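Ticket 579: "Vudura" festival screener stops partway through
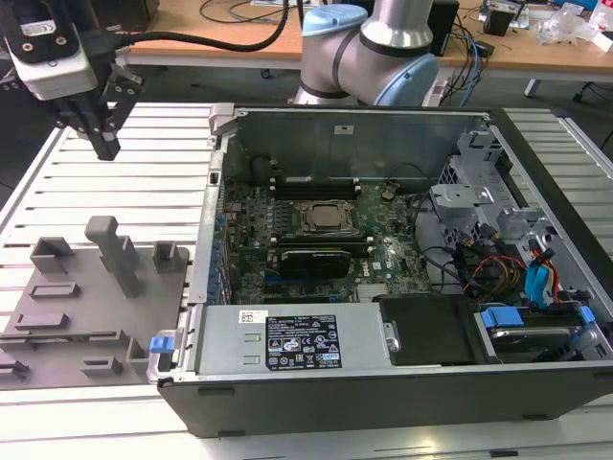
Desktop tower on the bench, side panel off

Opened by: Raili Nieminen, Tikkanen festival desk
Handled by: Kaisu Honkanen

Jury screener of Vudura freezes at scene 7 and the player closes. Sound runs on for a second or two. The same file plays to the end on the Gaditier server.

9:40 – Compared file sizes. Local copy is around 300 MB short.
10:15 – Copied again from Gaditier. Sizes match.
11:05 – Played through scene 7, no freeze. Finnish subtitles load.
11:30 – Jernura, the other film on the jury list, checked too. No fault found.

Raili to confirm with the jury before the ticket is closed.

Last updated: November, 11:52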